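Equipment purchase: progress report to Rimbridge, April

Prepared by Iara Herrera, with cost notes from Gayan Munshi

Since the last report we have completed the comparison of suppliers for the second robot station. We asked Prorkadetti and Follano for offers on the same list of parts, so that the prices can be read side by side. Prorkadetti was lower on the arms. Follano was lower on grippers and spare cables, but the delivery is longer, and it does not include the installation.

Our proposal is to buy the arms from Prorkadetti and the small parts from Follano. Gayan has checked that the mounting plates fit with both - this was our main worry in the winter. The spare parts package comes to 1856 dollars, and we ask to take it from the maintenance line and not from the purchase line. The gloves for the grippers are a separate matter. They are cheap, but they wear, and we did not plan them in the first budget. We now want to order 200 of them in one time, which gives us a better price per piece.

The support contract from Uddin is still open. They offer 4 visits in a year, or a fixed price with remote help only. We prefer the visits, as our own technician is with us half of the week. The legal text was sent back to them with two small corrections.

Work with the present station continues on the grocery task, with the produce stand and the shopping basket. The artificial fruits and vegetables were bought from the small equipment line, and this line is now 100 dollars below its limit.
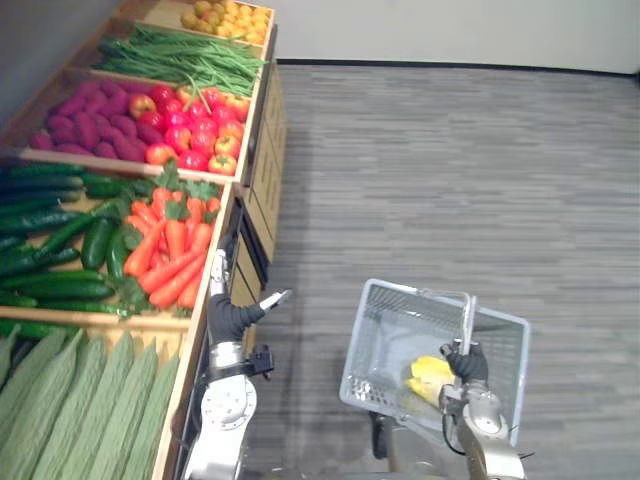
Can the second station be ordered before the support contract is signed?

The two orders are independent, so the arms can be ordered as soon as Rimbridge approves the split between suppliers. Only the date of the first service visit depends on the contract.

For the next period we need from you the approval of the split, and a decision on the maintenance line. Gayan will send the updated cost table separately - the currency column in the earlier one had a mistake, please do not use it.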